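Giving up on the perfect floor
Jan 7, 2019
By Floor Leemans
4 min read
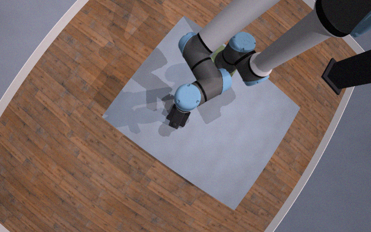 Nikola Jabłońska wrote in to tell me I was wrong about squeaky planks, and that talcum powder worked fine in her hallway for years before she ever picked up a screwdriver. Okay, fair! I said last time that powder was a waste of an afternoon, and I've now heard from enough of you that I take it back (mostly).

So I tried it again over the holidays. Our house on Masberg Street has one awful board right outside the bedroom door, and I've been stepping over it since May like it's a sleeping dog. I brushed the powder into the seams with an old paintbrush, walked on it in my socks, brushed in some more, and swept up what was left. It's quieter. It still complains if you land on it heel first, but I can get to the kitchen at night without waking anybody up.

The other thing I got asked about was refinishing. We had a quote of $1660 for the living room and hall, and I just couldn't do it right after Christmas. A good wash and a coat of polish cost me $78 plus a sore back, and I'm happy enough to leave the sanding for another year.

Next time I want to get into rugs, and whether felt pads are worth the money. If you have strong feelings about rug tape, please send them my way!

12 comments · 90 shares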